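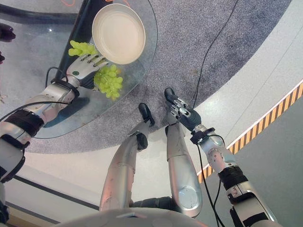
Left hand over the grapes, plate behind. Right arm parked off the table.

Home | Notebook | Rigs | Procedures | Search

October, morning session
Written up by the glass table bench, Hadesach

Working on the house rules for tabletop sessions today. The old sheet was written for the Bisht bench, which had an arm bolted to a steel top, and a lot of it doesn't carry over to a legged robot with two arms. I went through it line by line during setup and kept what still makes sense. Draft numbering below is mine and will change when it goes into the Trurnex procedure book.

Rule 1, idle arm. If a task is for one arm, the other one stays clear of the table for the whole episode. The old sheet said "retracted," which meant something on the Bisht arm and means very little on this one. New wording: the idle hand is held outside the table edge, over the carpet, and does not cross the rim until the operator calls a change of arm. A hand that is over carpet and drifts down a little does no harm. Over glass it may touch something before you notice.

Rule 2, approach height on glass. Depth readings through clear glass are not to be trusted near the rim. We had this in the spring with the Nondach sensor and it has not gone away with the new calibration. The robot sees carpet where there is a tabletop. Until we have a better answer, table height is entered by hand at the start of each session and checked with a ruler at two points. Not one point. The table can sit slightly off level on the carpet and one point will not show it.

Rule 3, cables. The wrist and forearm cables get looked at before power goes to the arms, with the arm in the pose it will work in. They hang differently when the elbow is bent. Anything lying on the carpet under the arm's path is moved or noted in the log. I would like "taped down" in the rule, but tape on this carpet lifts at the ends and then you have a cable and a piece of tape. Leaving it as "moved or noted" for now.

Rule 4, striped line. The yellow and black strip is the limit for anyone not assigned to the session. I have been lax about this myself. If you need to bring something in, ask, wait for the operator to say hold, then cross. Whoever is inside the line should be named in the log with a start and end time. The last two logs had no names in them.

Rule 5, feet. Nobody moves the table or the carpet while the legs are powered. If the table needs to shift even a little, legs off first, then move, then re-enter table height (see Rule 2). It is slow. I timed it at a few minutes including the ruler check and can live with that.

Rule 6, objects. Grapes are in the soft set along with anything else that gives under a fingertip. For the soft set, the grip limit is loaded from the profile and not typed in. There was a session in the summer where the limit was typed with the decimal in the wrong place. The log has 3,697 entries for that day and it took a whole afternoon to find the line. Bottles are in the rigid set, even soft plastic ones, as long as the cap is on. Bottles lying on their side count as able to roll and go away from the rim.
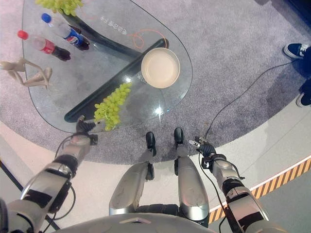 Bisht bench wrote back on the shared draft that Rule 6 is too loose on where things may sit. On their table, nothing in the soft set is allowed over the rim at all, because the fingers end up working half on glass and half on air and the contact readings are hard to use afterward. They would rather see a fixed margin marked out, and an episode thrown away if an object crosses it.

I agree with the margin and not with throwing episodes away. Things near the edge are part of what we want covered. Proposed wording: soft objects may extend past the rim if the episode is tagged "edge" before it begins. Untagged ones go to review. That keeps them out of the main set without losing them. Bisht can keep the stricter version as a local rule, the procedure book allows that.

Rule 7, logging. Each episode gets its object list written before the arm moves, including things on the table that are not part of the task. Went back through the index to see how bad this is: 1,714 episodes in total, 413 with no object list. Most of those are older and I don't think they can be fixed from memory, so I have marked them and left them alone.

Open points
– Who calls hold when the operator is also the one logging. Not covered anywhere.
– Whether printed lettering on glass needs a mention under vision checks. Leaning yes.
– Rule 3 wording, again, once somebody finds a tape that stays down.
– Table height field in the session form still accepts a blank. Needs to be required.

Draft goes on the shared drive tonight. Comments in the margin please – not by message, I lose them.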